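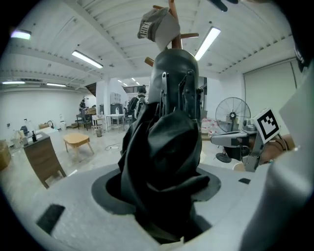 Gray-and-white baseball cap on one of the upper pegs.

How to load a wooden coat rack so it stays standing

A freestanding coat rack is a pole with pegs at the top and spread legs at the bottom. It will hold a fair amount if the weight goes on in a sensible order. Most racks that fall over have everything heavy on one side, usually the side nearest the door.

These steps are written for a wooden rack with turned or angled pegs. Metal racks with a weighted disk at the bottom are more forgiving, but the order is the same.

Before you hang anything

Tighten the legs first. On the Plurholm rack the legs are held by bolts from underneath, so lay the rack on its side on a towel and go over each bolt with the hex key. Do the same again after a month. New wood shrinks a little indoors and the bolts work loose, especially in January with the heating on.

Check the pegs by hand. If one turns when you pull on it, take it out, put a small amount of wood glue in the hole, push it back in and leave it overnight. 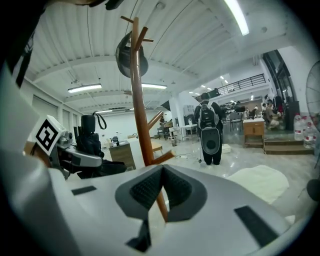

Page last changed: Thursday, September 29, 2022

Hats and caps

Hats weigh almost nothing, so they can go on the upper pegs. Hang a brimmed hat by the inside of the crown, with the brim clear of the pole. If the brim leans on the pole for a few weeks it will take on a bend that is hard to steam out.

A baseball cap can hang by the back strap or sit over the end of the peg. The strap is easier on the shape of the front panel. Don't stack caps on the same peg if you can avoid it – the bottom one never gets worn.

Coats and jackets

Start with the heaviest coat and put it on a low peg, directly over one of the legs. Put the next heaviest on the opposite side. Use the hanging loop inside the collar if there is one. Without a loop, hang the coat by the center of the collar so the shoulders fall evenly. A coat caught by one shoulder slides off sooner or later and pulls the rack with it.

Limit each peg to one winter coat or two light jackets. Wet coats should go somewhere else until they stop dripping, because water runs down the pole and collects where the legs join.

Where to stand it

Hard floors are best. On a thick rug the legs sink unevenly and the pole leans. If the floor is polished, stick felt pads under all of the feet, including the one you can't reach easily. 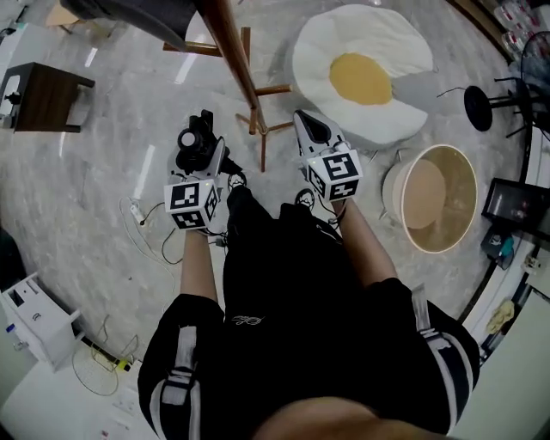 Fried-egg cushion, with a wooden stool or stand to its left.

Keep floor cushions, shoes and stools out from between the legs. A big cushion pushed against the rack can lift a foot off the floor, and people tend to step over cushions and catch a leg on the way. An arm's length of space is enough.

Bags

Bags are the usual cause of a fall. Empty out books and water bottles first. Hang the bag by its short top handle and keep long straps up off the floor. If it still feels heavy in the hand, find it a hook on the wall.
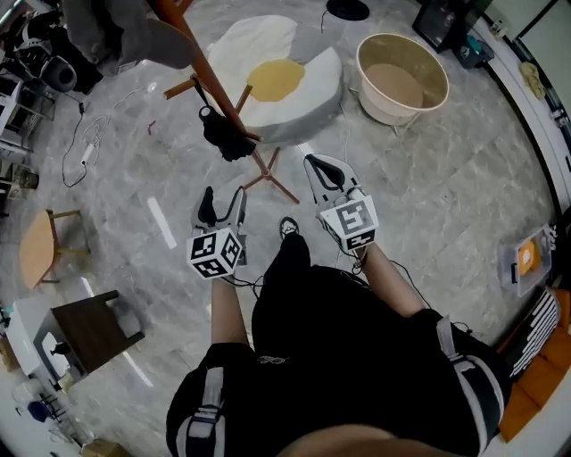
Raghavendra Mathew: The part about bags matches what happened at our place. My daughter's school bag was on the top peg and the whole rack went over when she pulled her scarf out from under it. I moved the bag to a low peg over a leg and put the coats opposite, and it stands fine now. One thing I would add is to put the felt pads on before you load it. I did mine afterward and had to take everything off again.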